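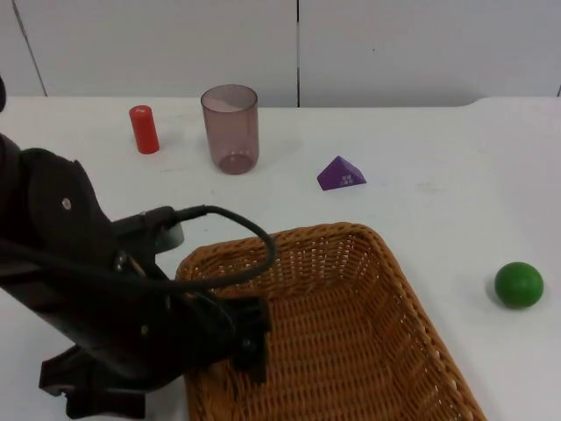 Attachment 1: arm over the basket, cable loop at the wrist

Ticket 778 – Wrist camera/gripper bus drops out during basket task
Opened by: Keabetswe Modise
Assigned to: Reshma Mofokeng
Status: Resolved, watching
Opened: September 8, 2023

Keabetswe Modise
Hi Reshma, me again, sorry! The left arm on the Nurska cell keeps losing its gripper in the middle of the basket task. The arm itself stays up fine, all the joints keep reporting, but the gripper goes silent and the controller throws "end effector timeout" and holds position. If the fingers were closed on something they stay closed, so at least it isn't dropping things on anybody's foot. I then have to clear the fault, power cycle the gripper from the panel and home it again, and by then I've lost a good chunk of my morning.

I ran a batch of 125 cycles last night on the Humosetti script (pick one of the things from the back of the table, put it in the basket, go back to start) and got 20 timeouts. Zero on the right arm with the same script mirrored. I'm attaching the log and the picture you always ask me for.

Stuff I already tried:
Restarted the controller, twice.
Reflashed the gripper to the version Lungile put on the right arm in January.
Swapped the power supply with the one from the right arm. The fault stayed on the left.
Slowed everything down to half speed. It did get better at half speed, which I thought was interesting, but it didn't go away.

Reshma Mofokeng
Thanks, that's a nice complete report. The half speed thing is interesting to me too. Can you sort the timeouts by where the arm was when they happened? The log has joint angles on every fault line, column six onward. I want to know if they bunch up.

Also, look at the cable in your attachment. It comes up out of the gray connector housing at the wrist, makes a loop and goes back along the arm. How much slack is in that when the wrist is rolled all the way over? And does it ever touch the basket?

Keabetswe Modise
OK so I sorted them and yes, they bunch up like crazy. Almost all of them are on the way down into the basket or right as it lifts out again. A couple are on the reach toward the green ball, and I can't explain those yet. Nothing at all on the red cylinder, and the cup was fine too.

I stood there and watched it (hand on the stop, before you ask) and the loop does rub on the rim of the basket on the way out. It's a wicker basket with a thick rolled rim, so it's kind of grabby. You can see the cable give a little tug and then pop free. I never noticed because I'm always watching the fingers.

Reshma Mofokeng
That'll do it. Please stop running it until we've looked at the connector. If the cable really hangs up on the rim at full speed, the arm will win and you'll be ripping the connector out of the housing, and I'd also like to avoid a basket flying across the cell. Lock the cell out and put the tag on it.

Then do a wiggle test: arm disabled, gripper powered, status page open. Push the cable gently side to side right where it leaves the housing and see if the gripper drops off.

Keabetswe Modise
Locked and tagged. Nobuhle signed the sheet.

Wiggle test – gripper dropped the very first time I pushed the cable, and came back when I let go. Pushing the other way does nothing. I felt kind of silly about the reflashing after that.

Lungile Moodley
Jumping in because I built that harness. The left arm still has the first version, with the long loop and no clamp. The right arm got the short one. I have a spare in the Isness drawer and can fit it after lunch. That would also cover the ball, as that reach rolls the wrist pretty far and bends the cable in the direction you found.

Lungile Moodley
Fitted. Old connector had one bent pin and a latch that didn't click anymore. New cable is clamped to the arm and I checked it by hand through the full wrist roll, no snagging, no pulling tight.

Keabetswe Modise
Ran another 125 at full speed, same script, same basket in the same spot. No timeouts! Thank you both. I also raised the exit height a bit so the wrist clears the rim before it starts moving sideways.

Reshma Mofokeng
Great. Marking resolved but leaving it on my watch list. Two leftovers: Naledi, can you check the Rampersad cell for the old harness? And Keabetswe, please add the cable to the startup checklist, left arm and right.

Naledi Zwane
Rampersad has the old one on both arms. Opening a separate ticket.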